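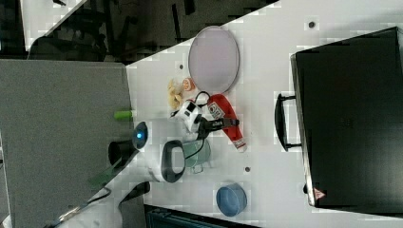
Who clears the table after lunch? Whoever ate last, and if that can't be established, whoever is standing nearest when the question is asked.

**Minutes, shared kitchen and table users, February**

Present: Sevuren (two), Grindach (one, eating), Ondrejka (one, late). Apologies: none, though several were owed.

**1. Last minutes.** Agreed, apart from the word "sticky", which Grindach wished to have struck out. It stays.

**2. Crockery.** Plates, bowls and mugs go back in the cupboard by 7 in the evening. The glass mugs are on the middle shelf and the plates underneath. Ondrejka asked if a bowl left "to soak" counts as put away. It does not.

**3. Bottles.** To be stood upright with the cap on. Sevuren reported 29 minutes spent on the last spill, which the meeting felt was a long time, and also that the cloth was to blame.

**4. Luggage.** Suitcases are not tableware. Grindach argued that the floor is cold. Carried, with Grindach against.

**5. Leftovers.** Anything small, crumpled and once edible goes in the bin, including fruit.

**6. Money.** The kitty holds 100. Half goes on washing-up liquid from Onano, the cheap sort.

**7. Any other business.** Ondrejka offered to draw up a rota. The last rota is still behind the fridge.

Closed at 4.15. Two plates left on the table.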